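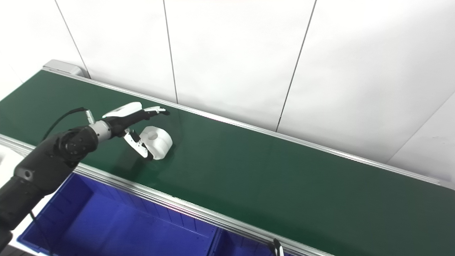
Packing room, Merrick building

The packing room at Virkwood moved into the Merrick building in June. 

The room is small for what goes through it. On a full day it handles 300 parcels, most of them going out to shops in Brarnalmont and the towns along the river. Work starts early and the last pickup is at 4 p.m.

The belt
Dark green and smooth, with an aluminum rail along each side. There is a gray end cap where the conveyor stops. We wipe the belt down at the end of each shift with a damp cloth and plain soap. Solvent cleaners leave it tacky and small items start to drag.

The white roll
It has a rounded side and a small recessed hole in the center of the top. Round goods are placed on the belt flat side down. Stood on their edge they wander toward the rail, and then someone has to walk to the far end to get them.

The blue bin
Bright blue plastic, right up against the near side of the line. Bins in this room are sorted by color. Blue is for storage, red is for returns, and yellow goes to the repair bench. Please do not borrow a blue one for trash.

The rails
Pale silver, with a faint groove running lengthwise on the far one. Dust collects in grooves like that, and a dry paintbrush gets it out faster than a cloth. Labels do not belong on the rails. The old line had 11 years of them and they took 2 afternoons to scrape off.

Visiting
The packing room is open to trade customers in the mornings. Use the side entrance on Cirnik Road, number 88, and ring the lower bell. Parking is behind the building. Closed shoes are required past the yellow line, and long sleeves need to be rolled up or buttoned at the wrist.

More pictures of the loading dock and the label desk will go up when the shelving is finished.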